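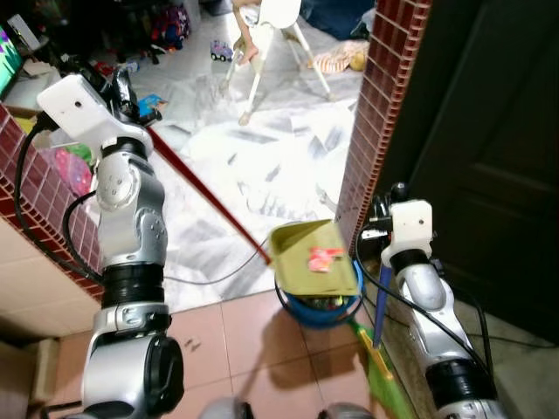
青いバケツの上で傾いたちりとり、Udthorpe の部屋で

Elletti:モルモットの体重と食事の記録データ

概要

Elletti は、Udthorpe の小さな保護施設で暮らしているモルモットの体重、食べた量、爪切りなどの世話を記録した表形式のデータです。記録は 2551 行あり、45 匹分です。一行は、一匹の一回の測定を表します。

はじめは自分たちが読むためのノートでした。紙のノートが三冊になり、古いページを探すことが難しくなったので、表に書き写しました。その後、ほかの施設の方から同じ形で記録したいという連絡をいただき、説明を付けて公開することにしました。私は日本語が母語ではありませんので、読みにくい文があるかもしれません。直したほうがよい所があれば、どうぞ教えてください。

ファイルの構成

records.csv 測定の記録です。一番大きいファイルです。
animals.csv 個体の一覧です。性別、毛の種類、施設に来た時の推定年齢があります。
food.csv 与えた食べ物の名前と、分類の対応表です。
notes.csv 自由記述のメモです。records.csv とは record_id で結びます。
cillimetti/ 読み込みと確認のための小さなプログラムです。

文字コードは UTF-8 です。区切りはコンマで、メモの中にコンマがある場合は引用符で囲んであります。表計算ソフトで直接開くと、animal_id の先頭のゼロが消えることがあります。その場合は、列を文字列として読み込んでください。

records.csv の列

record_id
記録の番号です。時間の順番になっていますが、途中で欠けている番号があります。欠けている番号は、二重に書き写した行を消した跡です。番号を詰め直すことはしませんでした。

animal_id
個体の番号です。名前は公開していません。引き取られた後に新しい名前になった子が多く、古い名前で問い合わせが来ると混乱しますので、番号だけにしました。

day_index
その個体が施設に来た日をゼロとした日数です。暦の日付は入れていません。季節の影響を調べたい方のために、month の列があります。

month
測定した月です。一月から十二月までの数字です。

weight_g
体重です。単位はグラムで、整数です。かごの重さは引いてあります。

hay
乾草を食べた量の三段階の評価です。0 はほとんど食べない、1 はいつもより少ない、2 はいつも通りです。重さを量っていない理由は、乾草を寝床にもするので、減った分が食べた分であると言えないからです。

pellet_g
一日に与えたペレットの量です。食べ残しは引いていません。食べ残しがあった時は leftover の列が 1 になります。

veg
その日に与えた野菜の種類です。food.csv の番号をセミコロンで並べてあります。

care
世話の種類です。爪切りは N、毛の手入れは B、耳の確認は E、歯の確認は T です。何もしなかった日は空欄です。

vet
獣医の診察を受けた日は 1 です。診断の内容は公開していません。

測定の方法

体重は朝の食事の前に測りました。台所用のはかりの上に浅いかごを置き、タオルを一枚敷いて、その中に入ってもらいます。動く子の場合は、数字が落ち着くまで待ちます。どうしても落ち着かない時は、三回読んで真ん中の値を書きました。この場合は notes.csv に「三回」と書いてあります。

はかりは途中で一度取り替えました。古いはかりは五グラムごとにしか表示できませんでした。scale の列が A である行は古いはかり、B である行は新しいはかりです。A の行で末尾が 0 か 5 ばかりになっているのは、このためです。小さな変化を調べる時は、B の行だけを使うことをお勧めします。 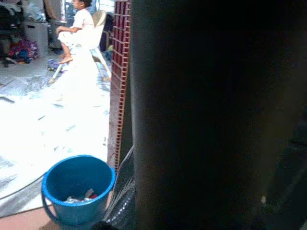 健康な大人の場合は週に一度、食欲が落ちている子や病院から帰った子の場合は毎日測っています。そのため、行の数は個体によってずいぶん違います。具合の悪い時期の行が多くなりますので、全体の平均をそのまま「普通のモルモットの体重」として使わないでください。普通の値を知りたい場合は、個体ごとに中央値を出し、それから全体を見てください。それでも、保護された動物は家庭で生まれ育った動物と同じではありません。

体重の区分について

animals.csv には size_class という列があります。大人になってからの体重の中央値が 800 グラムより少ない個体を S、900 グラムを超える個体を L、その間を M としました。この境目は私たちがペレットの量を決めるために使っていたもので、医学的な意味はありません。S に入っているから痩せている、L に入っているから太っているという読み方は正しくありません。骨の大きさは個体によって違いますし、背中を手で触って確かめるほうがよく分かります。

まだ大人になっていない個体は U としました。また、妊娠していた個体は、その期間の行に preg = 1 と書き、区分の計算から外しました。

食べ物の表について

food.csv の野菜の名前は、日本語と英語の両方で書きました。同じ野菜でも店によって名前が違うことがあり、始めのころの記録では「青菜」とだけ書いてあります。何の青菜であったか思い出せないものは、番号 99 の「不明の葉物」にまとめました。推測で埋めることはしていません。

ペレットは途中で種類が変わりました。四月に古い種類が手に入らなくなり、二週間かけて少しずつ混ぜながら新しい種類に替えました。この二週間は hay が 1 になっている行が目立ちます。私はペレットの変更が理由だと思っていますが、同じ時期に乾草も新しい束になりましたので、はっきりとは言えません。製品の名前は載せていません。

ビタミン C については、野菜から取れる量を計算していません。粉末や液体を足した日は supp = 1 です。量は獣医の指示によって一匹ずつ違いますので、この表を見て自分の動物に与える量を決めないでください。

欠けている値

測っていない値は空欄です。ゼロは本当のゼロだけに使っています。pellet_g がゼロの行は、その日にペレットを与えなかったという意味です。

引っ越しの時の記録が少し抜けています。施設の中で部屋を移っただけですが、はかりがどの箱に入っているか分からなくなり、九日間体重を測れませんでした。この期間は hay と care だけがあります。

単位の書き間違いも見つかりました。体重の欄にペレットの量が入っていた行です。前後の行と比べて明らかな場合は直し、fixed = 1 としました。元の値は notes.csv に残してあります。迷った場合は直さずに、check = 1 としました。

Cillimetti の使い方

Cillimetti は Python で書いた確認用のプログラムです。特別な追加の道具は必要ありません。フォルダの中で次のように実行してください。

python cillimetti/check.py records.csv

列の名前が合っているか、同じ個体の体重が前の回と比べて急に変わっていないか、food.csv にない番号が使われていないかを調べ、結果を画面に出します。警告が出ても、間違いとは限りません。出産の後には体重が大きく減りますし、長い毛を切った日にも少し減ります。

個体ごとの折れ線グラフの元になる表を作る場合は、次のようにします。

python cillimetti/by_animal.py records.csv animals.csv out

out のフォルダがない時は自動で作ります。同じ名前のファイルがすでにある時は上書きしますので、注意してください。

使ってよいこと、お勧めしないこと

記録のつけ方の見本として使うこと、授業で欠損値や不規則な間隔のデータを練習すること、体重の変化を早く見つける方法を試すことには向いていると思います。

病気の診断には使えません。モルモットは食べない時間が長く続くと、とても危険です。もし今、ご自分のモルモットが食べないのであれば、データを見るより先に、小動物を診てくれる病院に電話をしてください。

品種の比較にも向いていません。毛の種類は見た目で書いただけで、親のことはほとんど分からないからです。推定年齢も、歯と爪の様子から決めたおおよその値です。

個人情報

引き取った家族、連れて来た人、病院に関する情報はすべて消しました。notes.csv のメモも一行ずつ読み、人や場所が分かる言葉を「家族」「病院」などに置き換えました。もし消し忘れを見つけた場合は、公開の場所に書かずに、メールで知らせてください。

ライセンスと引用

データとプログラムは、元の名前を書いていただければ、自由に使って、変えて、配ってかまいません。引用する時は「Elletti モルモット記録データ、Cabrera 小動物の家」と書いてください。版の番号も書いていただけると助かります。

変更の記録

版 3 scale の列を足しました。leftover の意味の説明が間違っていたので直しました。
版 2 food.csv を別のファイルに分けました。二重の行を消しました。
版 1 最初の公開です。

これからの予定

うさぎの記録も同じ形にしたいと考えていますが、うさぎのノートは書き方が毎月違うので、時間がかかります。水を飲んだ量の列も希望がありました。二匹以上で同じ水入れを使っている部屋が多いため、今は一匹ずつの量が分かりません。一匹で暮らしている子の分だけ、次の版に water_ml として入れる予定です。

連絡は、フォルダの中の CONTACT というファイルにある住所へお願いします。返事は遅くなることがあります。朝は体重測定がありますので、たいてい夜に読んでいます。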